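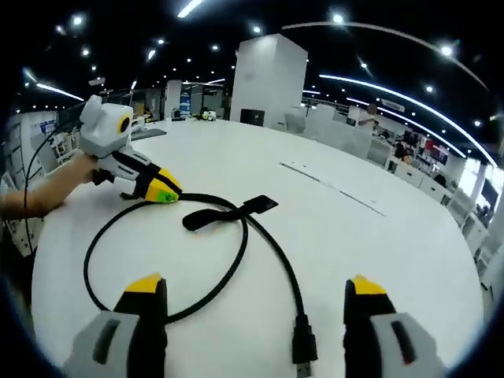
Câble USB enroulé, avec une attache autoagrippante noire.

Le rangement des câbles désigne l'ensemble des méthodes employées pour enrouler, attacher, guider et identifier les câbles électriques et les câbles de données, que ce soit pendant leur utilisation ou lors de leur stockage. Il concerne aussi bien les cordons domestiques que les installations de bureau, les baies informatiques, les studios d'enregistrement et les plateaux de spectacle.

Terminologie

Le terme « gestion des câbles », calqué sur l'anglais cable management, s'emploie surtout pour les installations fixes. On parle plutôt de lovage lorsqu'il s'agit de former des boucles avec un câble souple avant de le ranger. Le mot vient de la marine, où l'on love un cordage sur le pont pour qu'il puisse filer sans former de nœud. Les machinistes et les techniciens du son ont conservé ce vocabulaire.

Enroulement

La méthode la plus courante consiste à former des boucles successives de même diamètre, toujours dans le même sens. Chaque tour imprime au câble une torsion sur lui-même. Sur une grande longueur, cette torsion s'accumule et le câble tend à vriller au déroulage.

La technique dite dessus-dessous corrige ce défaut. Une boucle sur deux est inversée par une rotation du poignet, de sorte que les torsions s'annulent. Le câble peut ensuite être lancé ou tiré à plat. La méthode demande un peu d'apprentissage et présente un inconvénient connu : si une extrémité passe par erreur à l'intérieur des boucles, une série de nœuds simples se forme au déroulage.

L'enroulement entre la main et le coude est rapide, mais il est déconseillé pour les câbles audio et vidéo. Il produit des boucles irrégulières et plie le conducteur toujours aux mêmes endroits. Le lovage en huit, posé au sol, convient aux câbles lourds et aux multipaires.

Rayon de courbure

Tout câble possède un rayon de courbure minimal, indiqué par le fabricant et souvent exprimé en multiple du diamètre extérieur. En dessous de cette valeur, la gaine peut se fendre, les brins de cuivre se rompre ou le blindage se déformer. Les fibres optiques y sont particulièrement sensibles : une courbure trop serrée provoque une perte de signal, parfois sans dommage visible. Sur les cordons d'alimentation et de données, la zone la plus exposée se situe à la sortie du connecteur, où un manchon souple répartit souvent la contrainte.

Attaches

Les attaches autoagrippantes associent une face à crochets et une face à boucles. Elles sont réutilisables et serrent peu la gaine. Certaines comportent une fente dans laquelle on passe l'autre extrémité, ce qui permet de les laisser à demeure sur le câble.

Les colliers en matière plastique à crémaillère sont réservés en principe aux installations fixes. Un serrage excessif peut écraser les paires torsadées d'un câble de réseau et en dégrader les performances. Les liens métalliques gainés, fournis avec de nombreux appareils, sont peu coûteux, mais leur âme peut percer son enveloppe après des pliages répétés. Dans le spectacle, on utilise encore la drisse nouée et l'élastique à boule.

Guidage et identification

Dans un bureau, les câbles sont conduits par des goulottes, des gaines tressées ou des paniers fixés sous le plateau. Dans une baie, des anneaux et des panneaux passe-câbles les répartissent sur les côtés afin de laisser l'air circuler. Les courants forts et les câbles de données sont généralement séparés pour limiter les perturbations électromagnétiques.

Le repérage se fait par étiquettes, bagues numérotées ou gaines de couleur, de préférence aux 2 extrémités. Dans son manuel Lover, lier, repérer, le technicien Prasetyo Ginting recommande d'inscrire également la longueur sur l'étiquette, et décrit le recâblage de la salle Bowen, à Surthorpe, où 400 cordons ont été repérés selon un code à trois couleurs.

Stockage

Les câbles se conservent à l'abri de l'humidité et du soleil, suspendus à des crochets larges ou posés à plat. Un rallongement électrique sur enrouleur doit être entièrement déroulé avant un usage à forte puissance, faute de quoi la chaleur dégagée s'évacue mal et peut endommager l'isolant.

Voir aussi

Chemin de câbles
Connecteur électrique
Nœud marin
Paire torsadée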